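The Case for the Open Tub

November
By Adjoa Adjei

Every institution that lends, stores or shares small objects must at some point decide what to keep them in. The question rarely receives the attention given to larger purchases. A department will spend two meetings on a table and then order its storage from whatever page the catalog happens to fall open to. I wish to argue that the container deserves a decision of its own, and that for most small, loose, frequently used items the correct decision is a plain open tub with no lid, no dividers and no color scheme.

I write as someone who has supervised shared equipment rooms for 16 years, first at the Murkolia recreation center and now across the three buildings of the Reisinger district. In that time I have approved nearly every form of storage on the market. We have had drawers with molded inserts, clear boxes with snap lids, canvas bags with drawstrings, and a rotating tower that was admired for a week. The items themselves have hardly changed in the same period. They are balls, beanbags, counters, chalk, whistles, pegs and cord.

The usual argument for the closed box is that it protects its contents and can be stacked. Both points are correct. A box that goes into a basement in the spring and comes out in the fall should have a lid. Most of our equipment, however, does not live that way. It is taken out several times in a day, often by people who have not used the room before and who have ten minutes between one group and the next. A lid must be removed, put somewhere, found again and matched. When we inspected the cupboards in the Dudar building last year, the shelf of lids had become a storage problem in its own right, and a good many of the boxes had been standing open for months. Staff had converted them into open tubs without asking permission. I consider that a reasonable verdict on the purchase.

Dividers present a related difficulty. A divided tray assumes that the collection will remain as it was on the day the tray was bought. Sets grow and shrink. A compartment made for one size of ball will not accept the replacement, and the replacement then goes into the compartment intended for something else. Within a season the printed labels describe an arrangement that no longer exists, and new staff, who are the only people who read labels, are misled by them.

The open tub makes no such assumption. It holds what is put in it, and its contents can be checked from a standing position. This last quality matters a great deal at closing time. An attendant walking along a shelf at a quarter past nine on a Thursday evening should be able to see which containers are full, which are low and which hold something that belongs elsewhere. With closed boxes the same check requires handling each one, and in practice it is not carried out.

I should say something about size. The common error is to buy too large. A deep tub invites mixing, because there is always room for one more kind of thing, and the items at the bottom are soon forgotten. Our present standard is a rectangular tub from Pekik, low enough that a hand reaches the floor of it without effort. The first order was for 100, and a second order of 200 followed when the Dudar cupboards were cleared. I would have bought them smaller still had the shelves permitted it.

Shape deserves equal care. Sides that slope gently inward toward the base allow a hand to slide down and lift out the last item, and they allow empty tubs to nest. A thickened, rounded rim is kinder to the fingers than a cut edge. As for color, I have come to prefer something quiet. A pale ball shows clearly against a dull olive or gray, and a shelf of muted containers draws attention to what is missing from them.

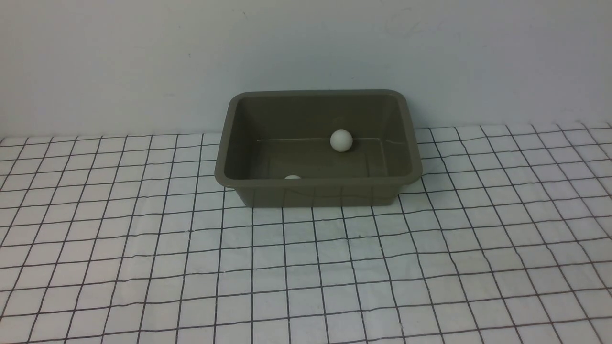

There is a further objection, which I have heard most often from colleagues with an interest in display. They hold that a plain tub looks provisional, and that a visitor who sees one concludes that the room is poorly funded. I take this seriously, as our rooms are public and appearances affect how they are treated. My answer is that the impression of neglect comes from overfilling and mixing. A tub that holds only a couple of balls, set down on a clean surface, looks perfectly orderly. The same tub heaped with balls, tape, a stapler and someone's gloves does not, and neither would a costly cabinet in the same condition.

It is also said that round objects should never be stored loose, since they roll. They do roll, as far as the wall of the tub. For balls that weigh very little this is of no consequence, and the cushioned racks sold to prevent it cost more than the balls. We priced such racks for one building and the quotation came to 410 dollars. The request was withdrawn.

I do not recommend the open tub for everything. Sharp tools, medicines, cleaning products and anything that spoils in dust must be closed and, in several cases, locked. Paper records should be kept in files. The district's rules on these matters are sound and I have no wish to see them relaxed. My concern is with the ordinary remainder, which in our inventory makes up the greater part of what is handled in a working day.

The district will review its storage schedule before the spring term. I have asked that the line reading "lidded container, assorted" be struck from it, and that the buildings be allowed to order open tubs in a single size. Supervisors who disagree are invited to submit their reasons in writing, together with an account of where their lids are.

Recent in Opinion
Should Cupboards Have Doors?
On the Return of the Paper Sign-Out Sheet
Murkolia Reopens Its Lower Hall
Letters: Shelving Heights and the Shorter User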